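Chapter 9
Two Arms and a Pile of Washing

What you need before you start: the arm build from Chapter 7, finished and bolted down. A working gripper on each arm. A table you don't mind drilling. A T-shirt, plain, no buttons.

Cloth is hard. Worth saying early, as most readers come to this chapter after stacking blocks and feeling pleased with themselves. A block stays the shape you left it. A shirt doesn't – it slumps, it slides, it folds over on itself when you only wanted to lift one corner. Two layers look like one layer. One layer looks like the table, if you've picked a bad table cloth.

So this chapter goes slowly. We fix the table first, then the fingers, then the cameras, and only then any code.

The build we follow was put together in the shared workshop at Arnbridge by Yasaman Arabzadeh and Alfie Ashworth, mostly on Friday evenings. First bolts went in on October 19, 2018. First decent fold was the February after. Their notes run to 106 pages and a lot of them are crossed out, which is normal. Keep yours the same way. Don't tidy them.

Some terms, quickly.

Grasp point – where the fingers close on the cloth.
Lead edge – the edge you are moving.
Slack – spare cloth between two grasp points. Too much and it drags, too little and the far side gets pulled off square.
Reach – how far an arm can go and still hold the finger angle you asked for. Always less than you measured on paper.

On reach: Ashworth mounted the arms too far apart the first time and lost nearly 40 mm in the middle of the table, right where both grippers had to meet. He moved one bracket and redid the calibration. Do a dry run with a tape measure and save yourself the evening.

Cameras. You want more than one veiw. A high camera shows the whole garment and is good for planning. A wrist camera is good for the last bit of the approach, but it also sees everything behind the table – chairs, lights, people. Your software has to put up with that. Section 9.2 covers masking out the background, section 9.4 covers changing daylight.

Fingers. Thin tips get under a hem, thick ones push it along the table. File the edges or they snag. Try the grip by hand on a old shirt before you power anything.

Look over the three views before going on to the exercises, and mark on paper where you would put your own grasp points.
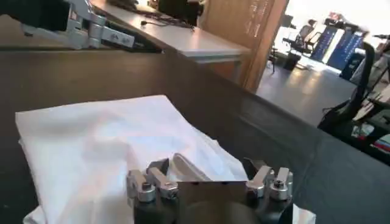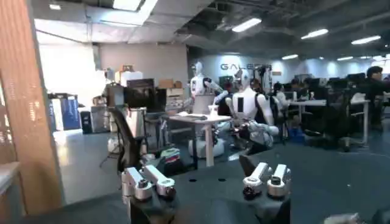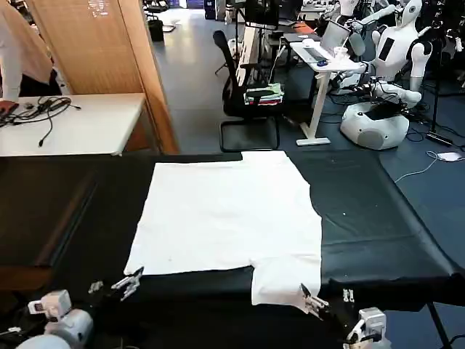 Fig. 9.1 Wrist view with folded cloth (first), wrist view out across the room (second), high view of a T-shirt spread on black cloth, right gripper on a sleeve (third).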